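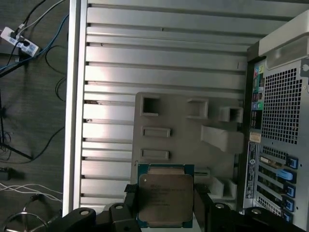

Moving a refurbishing bench from hand work to a shared robot cell mostly means rewriting the job sheet. The steps for a processor swap stay the same, but they are divided between two parties, and each step needs one owner. Start with the hold. The fingers press on the left and right sides of the chip and leave most of the metal top clear, so the grip can be checked by eye before the arm moves to the board. Write that check down as a human step and give it a line for initials.

Before the shift

1. Read the old job sheet aloud with the people who use it. Mark every step where they rely on feel, such as seating a chip or closing a lever.
2. Give the arm only the steps that have a fixed start and end position. At Mamusa this came to 32 steps out of 194.
3. Leave diagnosis, cable routing and cleaning with the technician.
4. Name one person per shift who may restart the arm after a stop. Post the name at the cell.

Preparing the case

Remove the side panel and lay the tower flat on the slotted table. Tie back any wiring that could reach the socket. Open the retention frame fully. Load parts into the fixture plate in the order the program calls for them, and do not lean tools against the post. 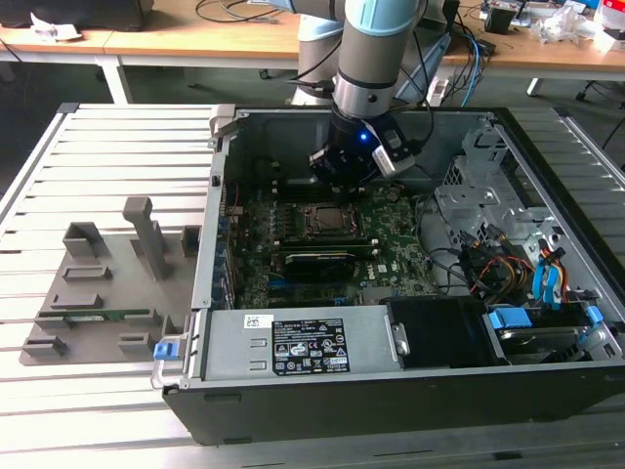

Lisivside, July. The second bench was converted with the sheet above, and the following changes were made after the first month.

Quotas were taken off the wall. The old target of 200 units assumed one person at one bench, and it has no meaning when a technician watches a cycle and preps the next case. The Garrido line now logs stops and rework instead.

Technicians rotate out of the watching position after 2 hours. Watching is harder to sustain than handling, and missed faults rose late in long turns.

Training time is paid at the normal rate and booked as work. Allow over a week per person before they run the cell alone.

Placing the processor

1. Confirm that the socket is empty and the lever is clear.
2. Inspect the metal top for leftover thermal paste. If there is any, stop the cycle and clean it by hand.
3. Match the orientation mark on the chip to the socket.
4. Release the arm to lower the chip at slow speed. Keep one hand at the stop button.
5. Close the frame and lever by hand.

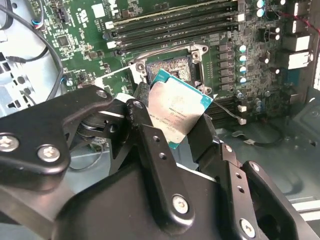 Aldana Alarcón writes that step 5 should stay manual even if a later program can do it. On the Grandance bench the lever was handed to the arm, she says, and within weeks the newer technicians had no sense of how much force was normal. They could no longer tell a bad socket from a good one when the cell was down.

Step 5 remains manual in this version. Benches that have already automated it should schedule one full hand build per technician each month and record it on the same sheet.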